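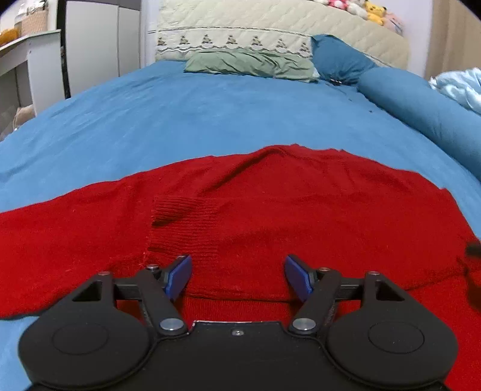 Roter Strickpullover beim Zusammenlegen, Ärmel quer über dem Körper.

Häufige Fragen: Strick falten und lagern
Stand: 10. Mai 2021

Ich hab keinen großen Tisch. Geht das auch auf dem Bett?
Ja. Machen wir im Kurs meistens so. Decke oder Laken vorher glatt ziehen, sonst faltet man die Beule mit. Sehr weiche Matratze: ein Brett drunter hilft.

Vorderseite nach oben oder nach unten?
Nach unten. Dann liegt am Ende der Ausschnitt oben und man erkennt im Fach, was es ist. Andersrum geht auch, sieht halt im Stapel unruhiger aus.

Wohin mit den Ärmeln?
Waagrecht über den Körper legen, erst den einen, dann den anderen. Zu lange Ärmel am Bündchen zurückklappen. Nicht am Bündchen ziehen! Lieber weiter oben anfassen, am Unterarm.

Bei mir bleibt immer eine dicke Falte in der Mitte.
Kurz zurück, mit der flachen Hand von innen nach außen streichen, neu anfangen. Meistens liegt der untere Ärmel schief. Dauert 2 Minuten und spart das Dämpfen.

Warum nicht einfach aufhängen?
Schwere Sachen werden lang und an den Schultern gibt es Beulen. Dünne Strickjacken: ok, auf breitem Bügel. Grober Strick gehört ins Fach.

Wie viele Pullover aufeinander?
Höchstens 4. Mehr drückt die unteren platt und beim Rausziehen fällt eh alles um. Schwere nach unten.

Fusseln und Knötchen - vor oder nach dem Falten?
Vorher. Bündchen nicht vergessen, da sammelt sich am meisten. Fusselrolle reicht für helle Flusen, für Knötchen den Wollkamm nehmen, ohne Druck, immer in eine Richtung. Rasierer nur wenn man sich traut.

Rot neben Weiß im gleichen Fach?
Trocken kein Problem. Frisch gewaschen und noch klamm: nein. Über Nacht liegen lassen, dann erst wegräumen.

Muss ich vor dem Einlagern waschen?
Ja, auch wenn er sauber ausieht. Motten gehen auf Hautreste und Schweiß. Danach Baumwollbeutel oder Kiste mit Deckel. Was bis Dezember nicht gebraucht wird, zwischendurch einmal rausnehmen und anders falten, dann gibts keine festen Kanten.

Lavendel oder Zeder?
Beides, wenn man mag. Riecht gut, ersetzt das Waschen nicht. Säckchen nicht direkt auf die Wolle, kann Flecken geben.

Gibt es das Faltblatt auch gedruckt?
Im Laden in Bernstead, liegt an der Kasse. Per Post momentan nicht, die 100 Stück vom letzten Druck sind weg. Nachdruck komt.

Wer macht die Kurse?
Haruna Minami, kleine Gruppen, eigene Pullover mitbringen. Bitte keine nassen.

Meine Frage steht hier nicht.
Kurze Mail über das Kontaktformular. Antwort kann ein paar Tage dauern - bei Mottenbefall bitte in den Betreff schreiben, die ziehen wir vor.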